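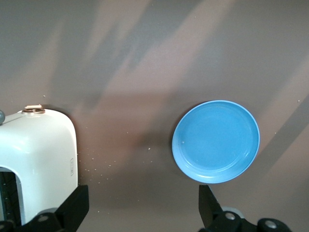

### 4.2 手首視点での卓面推定と把持前姿勢の決定

把持前姿勢の計算に先立ち、Surixは手首カメラの画像を卓面、物体、自己(ハンド)の3クラスに画素単位で分類する。自己クラスには関節角から投影した指の輪郭をマスクとして与えるため、学習の対象は残る2クラスのみである。指の開度が変わるとマスクも追従するが、輪郭付近の数画素には投影誤差が残る。この帯は分類の対象から外し、後段では未知領域として扱う。

評価に用いたDullmont卓上セットは1177枚の手首視点画像からなり、そのうち285枚を試験用とした。画像は物体の種類ではなく配置の単位で分割しており、同じ配置が学習側と試験側の両方に現れることはない。

初期の構成で最も多かった誤りは、卓面上の明暗境界を物体の縁とみなすものであった。図4はこの条件に該当する入力で、灰色がかったベージュの卓面を斜めの明暗の帯が横切り、左に光沢のある白い器具、右に水色の丸皿がある。Surixの旧版は帯の境界のうちコントラストの高い区間を細長い物体として出力し、計画器Rornonはこれを障害物として登録した。その結果、両指の間に十分な接近経路があるにもかかわらず、経路なしと判定される例が生じた。

対策として、輝度勾配に加えて色度勾配を入力チャネルに追加し、輝度のみが変化する境界の重みを下げた。ただし、白色で光沢のある筐体では反射によって筐体内部にも輝度の段差が生じるため、色度だけに依存すると物体領域が欠ける。そこで、閉じた輪郭の内側にある画素については旧版の重みを維持した。皿のように彩度が高く縁の閉じた物体では、両版の出力にほとんど差はない。

もう一つの問題は微小な付着物や散乱物の扱いである。図4では、器具と皿の間に白い細かな屑が散らばり、器具の側ほど密になっている。これらを個別の物体とすると障害物の数が増え、Rornonの衝突判定の時間を圧迫する。一方で、面積の閾値を単純に上げると、細い柄やケーブルまで消えてしまう。本手法では面積が200画素未満の連結成分について、主軸長と短軸長の比が4を下回る場合に限り卓面へ統合する。細長い成分は面積にかかわらず残る。この規則は後処理として実装しており、再学習を必要としない。

卓面が確定した後、Rornonは対象物の縁に沿って把持候補を生成し、各候補について指の掃引体積と周辺物体との干渉を調べる。皿の場合、候補は縁の全周に一様に置かれるが、隣接物に近い側では外側の指が入る余地が小さい。従来の実装は候補を距離順に評価しており、手先に近い候補から順に棄却する無駄があった。改訂版では、卓面クラスの距離変換値を候補ごとに参照し、余裕の大きい順に評価する。計算コストは距離変換1回分の増加にとどまる。

なお、器具の上面に突き出た小さな部品は、ハンドが低い姿勢をとる場合よりも、上方から旋回する場合に問題となる。手首視点の単一画像からはその高さを確定できないため、Rornonは物体クラスの画素を鉛直方向に押し出した柱状の体積で近似する。この近似は保守的であり、背の高い物体の背後にある対象では解が得られないことがある。複数視点による高さの推定は5節で扱う。

### 4.3 比較条件

比較対象には、輝度勾配のみを用いる旧版と、Zieliński法による平面当てはめを用いた。後者は深度画像を要するため、同一姿勢で取得した深度を別途与えた。光沢面では深度の欠損が多く、欠損率が5割近くに達した画像もあったが、補間は行わず、欠損画素を未知領域とした。3条件とも計画器の設定は共通とし、候補の生成数、衝突判定の余裕、打ち切り時間を固定した。打ち切りに達した試行は失敗として集計する。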